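Afia Gbeho repara frigoríficos e adegas climatizadas há 13 anos. A oficina Tetteh, que dirige com Mansa Wumbei, recebe sobretudo aparelhos domésticos, e a queixa mais comum é sempre parecida: a adega faz barulho, ou vibra, e o dono receia pelo vinho.

"As pessoas chegam e dizem que o compressor está a morrer", conta Gbeho. "Na maior parte das vezes o aparelho está mal nivelado. Um pé mais alto do que os outros e a caixa toda treme quando o motor arranca."

O conselho dela é pôr um nível de bolha em cima da adega, primeiro de lado a lado e depois da frente para trás, e acertar os pés reguláveis com o aparelho já carregado. Uma adega cheia pesa bastante mais e o chão de madeira cede um pouco.

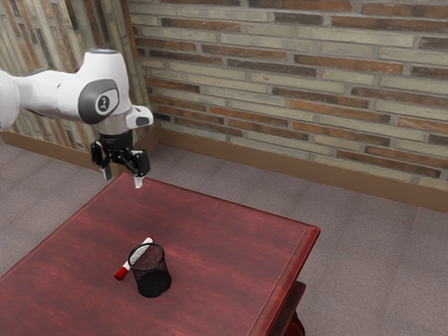 Quanto ao efeito da vibração no vinho, Gbeho é prudente. Diz que para garrafas que se bebem no próprio ano não perderia o sono. Para quem guarda vinho velho, com depósito, já acha que vale a pena ter cuidado. "O depósito levanta e depois demora a assentar. Isso qualquer pessoa vê no copo."

Wumbei, que trata das entregas, fala mais do transporte. Uma adega com compressor deve viajar em pé. Se tiver mesmo de ir deitada, convém deixá-la depois na vertical e desligada durante o tempo indicado no manual.

"Tivemos um cliente em dezembro que comprou uma Cultberg, levou-a deitada no carro e ligou-a assim que chegou a casa", recorda. "Pagou 600 euros por ela e mais 200 pela reparação. Agora telefona antes de mudar seja o que for de sítio."

E os modelos termoelétricos, sem compressor? Vibram menos, concordam os dois, mas têm uma ventoinha que ganha pó e começa a roçar. Gbeho limpa-a com um pincel macio, com a ficha fora da tomada. Na Vakirer que tem na cozinha faz isso 2 vezes por ano.

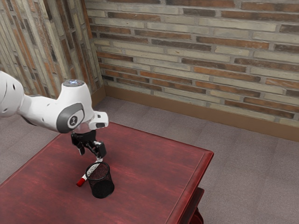 Braço robótico branco com garra preta sobre uma mesa vermelho-escura. Imagem gerada por computador.

Sobre as prateleiras, Wumbei prefere as de madeira, que seguram melhor a garrafa – as de arame deixam o vidro bater no metal. Nos modelos com prateleiras de arame costuma colar tiras finas de borracha nos pontos de apoio, deixando livre a passagem do ar.

Perguntamos quando é que o ruído é mesmo sinal de avaria. "Quando muda", responde Gbeho. "Um estalido de vez em quando é o plástico a dilatar. Se começa a fazer cliques seguidos e o motor não pega, desliguem e chamem alguém."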